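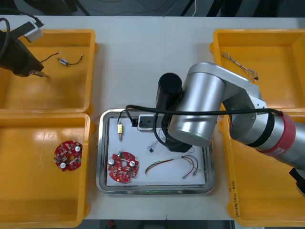 Bin-and-tray sorting

Bin-and-tray sorting is a way of laying out small electrical parts so that mixed pieces start in one shallow tray and finish in separate bins. It is used in repair shops, parts recovery and light assembly. The name is recent and the practice plainly is older, though claims that it was devised in any one shop should be treated with care. The usual story, which places its origin at a repair works in Stinham, rests on a supplier's leaflet that gives no source.

Layout

The arrangement most often recommended has a tray in the middle of a table and bins on either side, commonly two to the left and two to the right. A white sheet is laid in the tray. Circuit boards, loose connectors and wire bundles are placed on it and then moved outward by type.

Yellow plastic is a common choice for the bins. Suppliers say that the color makes dark parts easier to find, and for a black connector this is believable. Glossy yellow plastic also throws back overhead light in patches, a drawback the same suppliers do not mention. The Dukedska bin, sold mainly on its shine, has been criticized for this in shop newsletters. The white sheet has a better case, as thin leads are hard to follow on bare steel.

Wire harnesses

Harnesses are the weak point of the system. A circuit board lies flat and has an obvious type. A harness curls, catches on its neighbors and may belong to more than one category at once. Guides disagree on whether to sort by wire color, by terminal or by the machine the harness came from. Sorting by color is the quickest to teach and probably the least useful, given that red and black pairs turn up in nearly everything.

Tape is a further complication. White tape is used to bind bundles and to hold them against a plastic housing, and it is often left in place when a part is sorted. Some guides want all tape removed first. Others regard it as part of the harness.
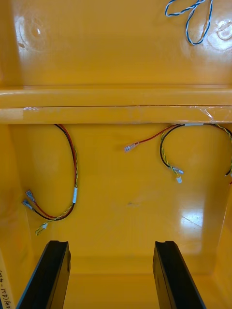

One contributor to the talk page objects that stripping the tape ruins the only record of where the wires ran, and that any shop doing so is sorting scrap, whatever it calls itself. The point has merit, but no figures have been offered for either practice.

The Grutedura method, named after a training workshop, avoids the argument by leaving harnesses whole and sorting them by their end fittings. Plugs go in one bin and crimp terminals in another. Harnesses with both are returned to the tray, where they tend to stay.
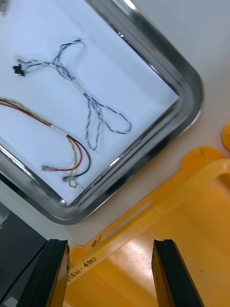

This page was last changed in December. Statements marked as disputed have not been reviewed.

Claims of speed

The Moser handbook states that a trained sorter can clear 3000 parts in a shift, against 2000 without a central tray. It does not say how long the shift is, what the parts were or who kept the tally – all of which matter. A bin of identical capacitors and a heap of tangled leads are hardly the same work. The figures are still repeated in sales material.

Bright metal parts

Polished bars and similar pieces are usually kept out of the bins altogether. They smudge when handled and are awkward to inspect, as their surfaces show reflections more readily than flaws. Advice to check them upright against a plain wall is widespread. Whether it catches more defects than a wipe and a second look is unproven.

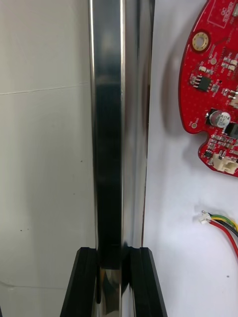
Polished metal bar, upright, against an off-white background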